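Incidencia: los horarios de encendido de velas salen con una hora de diferencia en el calendario de la comunidad
Estado: resuelta
Abierta por: Oluwatosin Osagie
Asignada a: Colin Marsden
Fecha de apertura: 27 de febrero de 2022

Descripción

El calendario de la sinagoga de Coton, publicado con el módulo Plodgate, muestra el encendido de velas de Shabat una hora más tarde de lo debido. La hoja impresa que se reparte en la entrada está bien. Varias familias siguen el calendario de la web y dos de ellas han llamado a la secretaría para preguntar cuál vale.

La parashá y las fechas hebreas salen correctas. Solo fallan las horas: encendido, havdalá y comienzo de los ayunos.

Pasos seguidos

1. Vaciada la caché del navegador y la del servidor. Sin cambios.
2. Comprobadas las coordenadas de la sinagoga en la ficha de Plodgate. Correctas.
3. Comprobado el margen antes de la puesta de sol. Estaba en 15 minutos y el rabino pide 18, pero eso no explica una hora entera. Se deja pendiente.
4. Exportado el calendario a un archivo y abierto en otro programa. El archivo ya trae la hora equivocada.

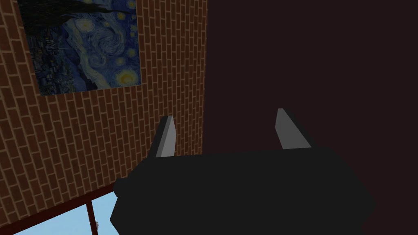
5. Revisada la zona horaria. El servidor de Varov, donde está alojada la web desde junio, tiene la suya propia, y Plodgate la toma si el campo de la ficha está vacío. El nuestro estaba vacío.

Solución

Rellenado el campo de zona horaria y regenerado el año 5782 completo. El proceso se detuvo la primera vez al llegar al límite de 2000 entradas por exportación. Subido el límite a 3000 y repetido. Terminó sin errores.

Comentarios

Oluwatosin Osagie: Comparadas las horas de Purim y de los dos primeros días de Pésaj con la hoja impresa. Coinciden, salvo los tres minutos del margen.

Colin Marsden: Cambiado el margen a 18 y regenerado otra vez. El boletín por correo sale de Lacroix y guarda una copia aparte, así que hay que volver a importar allí el archivo antes del próximo envío.

Oluwatosin Osagie: Importado en Lacroix. El envío de prueba trae las horas buenas. Avisada la secretaría. Se puede cerrar.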